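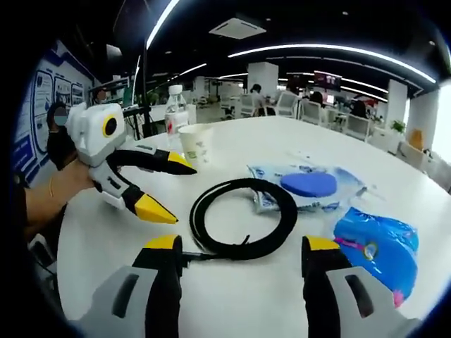

第196期　办公室琐事　第30页

公用桌怎么收：瓶子、线、纸杯和一块海绵

上一期登了桌面收纳盒的稿子，来信不少，多数人问在哪儿买，有几位问买回来以后怎么办。后面这几位问到点子上了。我们办公室前年也买过一批Voncombe的分格盒，透明的，带盖，带标签槽。三个月后盒子里装着别的盒子。所以这一期不推荐任何容器，只讲一张公用的桌子怎么收，用手边已有的东西，一个人，一次不超过半小时。

先把范围讲清楚。公用桌指的是谁都能坐下、谁都能放东西、没有抽屉的那种桌子。自己的工位不在此列，自己的工位乱成什么样是自己的事。会议室的桌子也不在此列，那边有预约表，东西落下了查得到人。麻烦的是走道边上那张白桌子，上面常年有半瓶水、一卷线、一个纸杯、一个揉成团的塑料袋，再加上一两样没人能叫出名字的东西。

网上讲收桌子的文章，我看过不少，大半在讲心态。什么先问自己这件东西是否还让你高兴。一卷黑色的线不会让任何人高兴，可是扔了它，明天就有人满楼找。公用桌上的东西多半属于别人，你高不高兴不算数。还有一派主张先拍照、再分类、再做表格，Flatero那套教程就是这么教的，光准备工作就列了两页。我照着做过一遍，表格做完，午休也完了，桌子原样。

下面的做法比较笨，好处是做得完。

需要的东西

一块湿抹布，一块干抹布。一个垃圾袋，旧塑料袋就行，桌上往往现成就有一个。一支记号笔，一卷纸胶带。一个没有盖子的浅盒子，鞋盒盖、打印纸的箱盖都可以。盒子一定不要有盖，有盖就会有人把东西永远存进去。

不需要的东西：理线器、磁吸扣、分隔板、香薰、标签打印机。标签打印机我最怀疑。见过的几台，打出来最多的标签是“标签打印机”。

第一步　先推到一边，不要分类

把桌上所有的东西用手臂往一头推，推出半张桌子的空当。站着的瓶子和杯子先单独拿开，推倒了要多擦一遍地。许多教程让你一件一件拿起来判断，这个做法在自己家或许行得通，在公用桌前站着判断，三分钟之内就会有人过来问你在找什么，然后聊起别的。

推完以后，用湿抹布擦空出来的那一半，再用干的擦一遍。白色桌面看着干净，侧着头对着灯看就不那么干净了，杯底的圈和胶带的残胶都在。残胶别用指甲抠。Dobos的除胶喷雾我们用过一瓶，味道冲，效果和热毛巾敷一会儿差不多，价钱差很多。也可能是我们的残胶太普通，没有让它施展。

擦完一半，把东西推过来，擦另一半。到这一步为止不要做任何决定。

第二步　处理瓶装水

公用桌上数量最多的永远是瓶装水，而且总是没喝完的。每瓶水都有一个主人，每个主人都认为自己那瓶不在桌上。
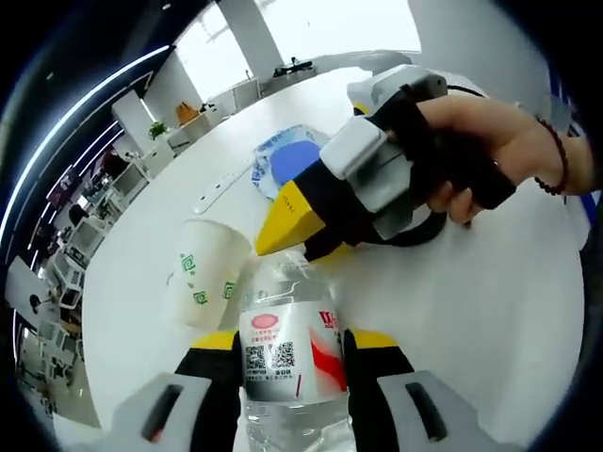 开过封的水怎么处理，办公室里有两种意见。Dorottya Vida管我们这一层的杂务，她的规矩是中午一到，没写名字的一律倒掉。Bình Lương觉得太浪费，主张留到下班。两种我都试过，留到下班的那些，没有一瓶是主人回来拿走的，最后照样倒掉，只是多占了半天桌子。我现在站在Dorottya这边，不过倒之前会喊一声。

具体这样做：

一、看瓶盖。盖圈完整没断开的，是没开过的水，放到茶水间去，谁渴谁拿。盖圈断了的算开过，不管里面还剩多少。

二、看瓶身有没有名字。写在标签上的名字要凑近看，标签上字本来就多，圆珠笔写的小字混在印刷字里根本找不着。以后写名字请写在瓶盖上，用记号笔，写一个字就够。

三、没名字的开封水，喊一声，没人应就倒。水浇花可以，先确认那盆花需要浇。我们这里有盆绿植就是被大家的剩水轮流浇死的，每个人都以为自己在做好事。

四、空瓶拧开盖，踩扁或者捏扁，再把盖拧回去，体积能小一大半。标签要不要撕，看你们那里的回收怎么要求。Tramimville的回收点贴过通知要撕，后来又换了一张通知没提这事，我去问，窗口的人说都行。那就不撕。

有人建议给每个人发一个固定的杯子，从此消灭瓶装水。我们试过，结果是桌上同时有杯子和瓶装水。

第三步　纸杯

纸杯最好办，也最容易出错。拿起来之前先往里看一眼。里面有水的别直接丢进垃圾袋，袋子漏了你要收拾的就是地板。里面插着笔的，是有人拿它当笔筒，笔留下，杯子可以换一个干净的，也可以不换。里面装着螺丝、图钉、小垫片的，连杯子一起放进浅盒子，在杯身上用记号笔写清楚是什么。

别叠放用过的纸杯等着“攒一摞再扔”。一摞湿纸杯放一个下午，底下那个就会粘在桌上。

第四步　线

讲线的文章我看得最多，也最不服气。常见的建议是每根线配一个魔术贴扎带，按长度、接口、用途分开存。听着周全。可是公用桌上的线，用的人拿起来就插，用完了随手一放，扎带解下来搁在一边，半小时后扎带也成了桌上的杂物。Tramimville那边的一家办公室买过318根彩色扎带，这个数是他们自己在分享会上报的，报的时候很自豪。我没有问还剩几根，看他们的桌子大概能猜到。

我的做法是只卷，不扎。

线先从头到尾捋一遍，把拧着的地方松开。捋的时候顺便摸一摸外皮，有破口、有压扁的地方，不要再卷了，单独放，贴一条纸胶带写上“坏”。不写的话，这根线会被不同的人轮流试上一整年。

左手四指并拢，线头垂下来一掌长。右手送线，一圈正着放，下一圈反手放，正反交替。这个办法做音响的人都会，普通办公室里会的人少。全朝一个方向绕，线每一圈都会拧一点，绕完看着整齐，下次拉开就打结。正反交替绕出来的圈没那么漂亮，会有点松，有点扁，往桌上一放是个椭圆，没关系。

绕到最后剩下两掌长，把尾巴在圈的腰上缠两道，从圈里穿过去，轻轻一拉。别拉紧。插头那一端留在外面，朝着人，这样下一个人一眼看得出是什么接口，不用全拆开。

粗的线、硬的线不要硬缠腰，弯得太狠，里面先断，外皮还好好的，查起来最烦。粗线就摊成大圈平放。

Vojtěch Lukáč反对我这一套，他的理由是不扎的线过两天必定散开。他说得对，是会散。可散开的线再卷一次只要半分钟，找一根丢了的扎带要多久就难说了。我们各卷各的，到现在也没分出胜负。

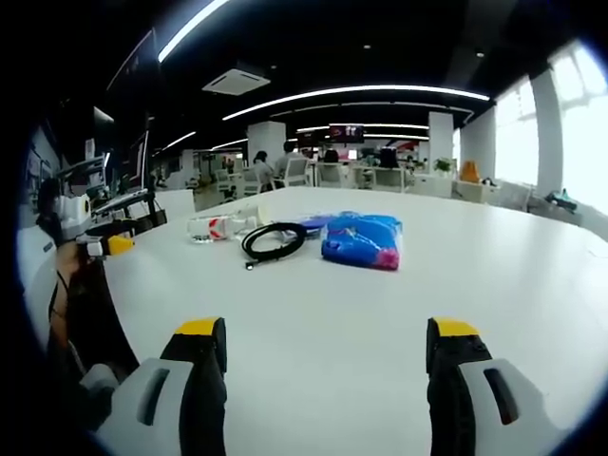
卷好以后放哪儿，比怎么卷重要。答案是放在用它的地方旁边，离插座一条手臂以内。有人喜欢把线统一收进一个柜子，理由是整齐，代价是每次用线都得走过去、翻、走回来，于是大家干脆不还，柜子很整齐，因为是空的。如果你的桌子边上有插座，线就留在桌上，靠一侧，别放正中间。

第五步　塑料袋和带包装的东西

揉成团的塑料袋，先展开再决定。直接扔掉的风险在于里面可能裹着小东西：一枚螺丝、一张收据、一小包干燥剂。展开抖一抖，空的就拿来当垃圾袋，省一个新的。

透明的和花花绿绿的包装要分开看。里面还有东西的包装，别替人拆。拆开以后主人不认，说自己那个是没拆的，你解释不清。连包装一起放进浅盒子。说明书夹在里面就让它夹着。

空包装扔，彩印再好看也扔。“盒子留着万一要退货”这句话我听了很多年，万一真退货的那天，留着的总是另外一个盒子。

第六步　海绵

桌上为什么会有海绵，各处有各处的原因，收法都一样。拿起来捏一下。干的、没味道的，放到水池边或者白板边，看它原来干什么用。湿的，拧干，立起来晾，不要平着压在塑料袋上，底下那面透不了气，第二天味道就来了。闻着已经有味的，不要相信微波炉加热杀菌那一类窍门，办公室的微波炉还要热饭。扔掉，换一块，海绵又不贵。

擦桌子的海绵和洗杯子的海绵要分开。用颜色区分据说很有效，蓝色擦桌，黄色洗杯，我们墙上贴过这么一张纸。贴了一个月我问了几个人，有一半记反了。后来改成直接在海绵上剪掉一个角，缺角的擦桌子，倒没再出错。也可能是大家嫌麻烦，不洗杯子了。

第七步　认不出来的东西

每张公用桌上都有几样。一块形状奇怪的塑料件，一个不知道配什么的盖子，一把打不开任何门的钥匙。教程在这里通常会写“果断舍弃”，写的人大概没有扔掉过同事的样品。

全部放进浅盒子，盒边贴一条纸胶带，写上月份，比如“六月”。盒子放在桌子的一角，敞着口，让路过的人看得见。到下个月，里面的东西会少掉一些，是被认走的。剩下的再写一个月份，再放一个月。两个月都没人认，在群里问最后一遍，然后处理掉。

Tamás Vass问过我为什么不拍照发群，他觉得那样更快。我们试过。发了照片，群里回了一串表情，三个人说“好像是我的”，没有一个人来拿。东西放在眼前，人走过去顺手就拿了，群里的照片滑过去就没了。

浅盒子只许有一个。第二个盒子一出现，这套办法就废了，别问我怎么知道的。

关于每天收还是每周收

各家的说法都主张每天，五分钟，养成习惯。我不太信。公用桌没有主人，“大家每天收五分钟”落到实处，就是某一个好脾气的人每天收五分钟，收到他不想干为止。我们这里这个人是Hajnalka Pálfi，她收了一个春天，然后请了年假，回来之后再也不碰那张桌子，完全可以理解。

现在是轮流，一周一个人，收一次，按上面的七步来，收完在墙上的纸上画个勾。有没有人不收就画勾？有。勾画得特别工整的那几周，桌子都不怎么样。

花钱能不能解决

可以解决一部分。有家上门整理的公司给我们报过价，2,000，包一张桌子和两个柜子，附赠一次讲座。我把报价单看了两遍，讲座的内容和网上的文章一样，先问自己这件东西是否让你高兴。没请。后来听隔壁公司请了，收得确实好看，瓶子朝一个方向，线全藏在桌子底下。过了一阵我去借订书机，瓶子又朝各个方向了，线也回到了桌面上，大概是有人要充电。

补几条零碎的

桌子正中间不要放任何“公用小筐”。小筐会吸东西，先是笔，然后是糖纸，然后是别人的耳机。

靠桌边一掌宽的地方不要放瓶子。从旁边走过去的人，包会扫到。

擦桌子别用酒精湿巾擦印字的东西，字会掉。擦桌面本身也先在角上试一小块，有些白色涂层擦多了会发涩，之后更容易沾灰。

纸胶带写字用油性笔，水性的蹭一下就花。

收之前把袖子挽起来，手链手表觉得碍事就先摘了，但是千万别摘在桌上。放口袋里。

上一期收纳盒那篇的勘误：文中说分格盒可以叠放五层，有读者来信说三层就歪。我们拿Voncombe的盒子试了，三层确实歪。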